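January, past midnight

Well, I said I was going to bed at ten and it is now very much not ten. But the second arm is up! Both arms are up, both arms move, and nothing caught on anything today, so I'm writing it down before I forget which of the hundred little things I changed made the difference.

Starting with the mount, because the mount ate the whole afternoon. I went over to the Flimach workshop straight after lunch thinking I'd be an hour. The holes on the left arm's plate were drilled to the old drawing (mine, from back in the fall, with the wrong spacing on it, and yes I knew that, and yes I drilled it anyway). So I had to take the plate off, fill two of the holes, mark it up again and drill fresh ones on the big press, and the big press was taken until three. I swept. I sorted the screw drawers. I drank a terrible coffee. When I finally got the plate back on, it sat flat for the first time ever and I did a little dance by the sink.

Then the driver boards. I've been calling the left one Gurnance and the right one Cornia, from the labels I stuck on them the first week when I needed names and was looking at an old road atlas. Gurnance behaves. Cornia does not. Cornia has been dropping its connection every time the right arm reaches full stretch, and I have spent I don't know how many evenings swapping connectors and muttering at it. Tonight I left the connectors alone and gave the cable more slack, a nice big lazy loop, and it has held on all night. All those evenings, for a bit of slack!! I want to be mad about it but I'm too pleased.

I also got the limits put in properly. The two arms can reach each other now, so I wrote a rule that neither one goes into the middle strip unless the other one has said it's clear. It's a crude rule. It makes them look very polite, one hanging back while the other one goes, like two people at a door. The fancy version can come later, or somebody smarter can write it, but I'd like to still have two working grippers by spring.

By seven I had them both homed and I was ready to put some things down and see what they'd make of them. I went with the banana from my lunch bag, mostly yellow with a green tinge, and the wooden screw toy from the box of odds and ends. I wanted one thing with a curve and a soft skin and one thing that's hard with ridges all over it, and I set them close together so the arms would have to sort out who goes where.
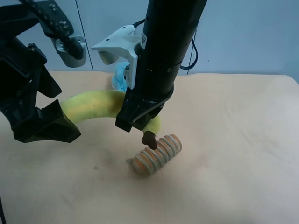

I ran everything slow, at 20 percent, with my hand on the stop button the whole time. My hand actually cramped. The left one comes in low and at an angle, which I like, because the finger gets to the side of the thing and not the top. The right one comes straight down like an elevator. I had a long think about whether to tilt it and decided no, not this month. One change at a time is the rule I keep breaking, and it's the reason Cornia took me so long.

The grip force is the part I'm still guessing at. I've got a number in there, 1,771, that came out of an evening of squeezing a rolled-up sock and a foam block and writing down what the board told me. It isn't in any unit you'd recognize, it's just whatever the board spits out, and I don't want to go over 2,100 on anything I'd be sad to lose. A banana is a good judge of that sort of thing. Squash it and you know right away, and so does the mat. I made a chart on the back of an envelope with the number on one side and the state of the peel on the other, and I'm going to copy it into the proper notebook tomorrow, I swear.

What else. The pick-up routine is still the one I borrowed from the Ververidis project, the little open gripper library I found over the holidays. It's good, but it was clearly written with boxes in mind, and it wants to know the width of everything before it'll close the fingers. Fine for a box. For something with a bend in it the width depends where you ask! I typed in three different widths and got three different opinions about where to grab. I think I need to feed it the narrow part and lie about the rest. Or rewrite the width bit so it takes a list. Or go to sleep, which was the plan.

The screw toy has its own trouble, with the ridges. If the fingers land on the tops of two ridges it should be solid, and if they land half on and half off I can see it wanting to roll. I was wondering about gluing something grippy on the inside of the fingers. There's that thin rubber sheet left over from the bike rack job, and it cuts with scissors. I'd have to do the force numbers over from scratch though, and I've only just got them. Ugh.

Spent: one pack of bolts, one drill bit (snapped, my fault), and a second terrible coffee. I still owe the shop for the acrylic from before the holidays, so I must put money in the tin next time.

To do, so I don't lie awake on it: bring the good hex keys home because the set here is rounded off. Tie down the left cable. Print a spare bracket in case I overtighten this one, which I will. Ask at Flimach if I can have the big press for one more hour, early, before the furniture people get in. Copy the envelope.

My back hurts and there's sawdust in my sock. Going to bed now.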